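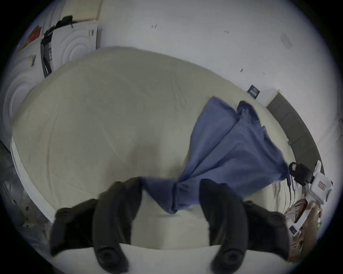 How often should I wash a wool mattress topper?

Once a year is plenty for most homes, and a good airing every month or so will do more for it than any amount of soap. If you spill something, dab the spot with a cool damp cloth and let it dry flat before you make the bed again.

The Woster Wool Topper

We have been selling the Woster longer than anything else in the shop, and I still get a little pleased with myself every time one goes out the door. It's a plain thing to look at – cream cotton outside, carded wool inside, hand-tied so the filling stays where it was put – but it changes a bed more than people expect, especially a bed that is a bit too firm or a bit too warm in summer. Wool lets the damp air out, you see, and it doesn't hold on to heat the way foam can.

The wool comes to us through Åsmund Solheim, who grades every batch himself and has been known to send one back over a few burrs (we have learned not to argue with him). Despina Economou does the tying and the edge stitching in our Nikolaidis workroom. She uses a heavier thread than the old pattern called for, and the corners have held up much better for it.

Sizes and details

Twin, full, queen and king
Loft: 3 inches when new, settling a little over the first few months
Cover: unbleached cotton, tight weave
Corner straps: wide elastic, fits mattresses up to 17 inches deep
Made to order, ready in 5 weeks

Looking after it

Give it a shake when you change the sheets and turn it head to foot once a season. On a dry day, hang it over a railing out of strong sun for an afternoon. It will smell faintly of sheep for the first week or two, and then you'll stop noticing, or you'll miss it, as one of our customers wrote to tell us!

For the yearly wash, use cool water and a wool soap, and please do it in a bathtub if you have one. Press the water out gently, never wring, and dry it flat on towels. It takes a good long while – pick a breezy weekend and plan to sleep without it for a night or two.

Goes well with

The Verkov fitted cover zips right over the topper and can be machine washed as often as you please. If you sleep cold, the Rera blanket is a lovely partner to it, and we usually run low on those by December, so do order early.

Price

Queen size, 1,878 kroner including the straps and a cotton storage bag. Prices for the other sizes are at checkout.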